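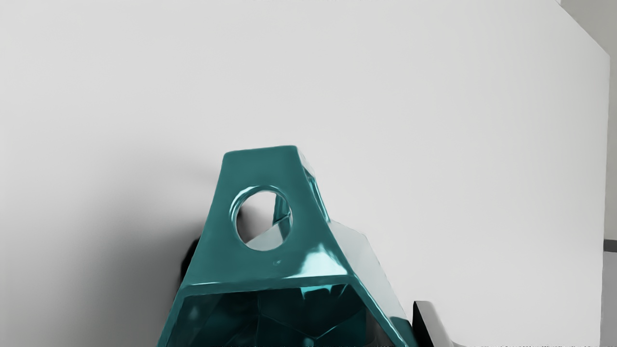 *Teal gripper part with its round hole, Kundari simulation.*

Dec 28, 2018 – The Stavier shared workshop releases Kundari, a plan for building a robot arm at home. 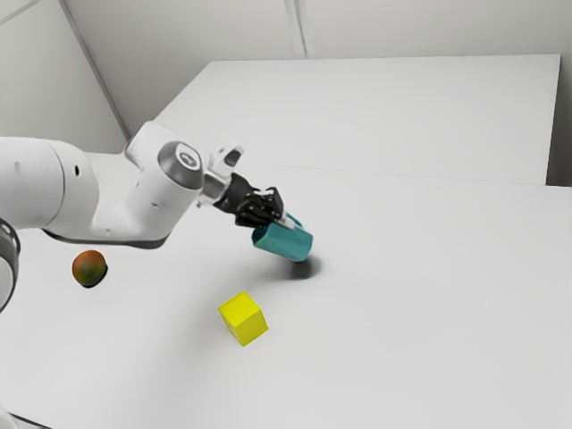 Kundari lets a builder test each grip in simulation before any metal is cut. The arm can practise with a teal cup held over a white table, while a yellow cube waits its turn. The files are free for 200 home builders. 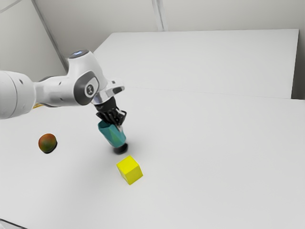
Catalina Pereyra finds the wiring guide clear, but she would like a longer chapter on motors.

Contact: Azra Todorova, Stavier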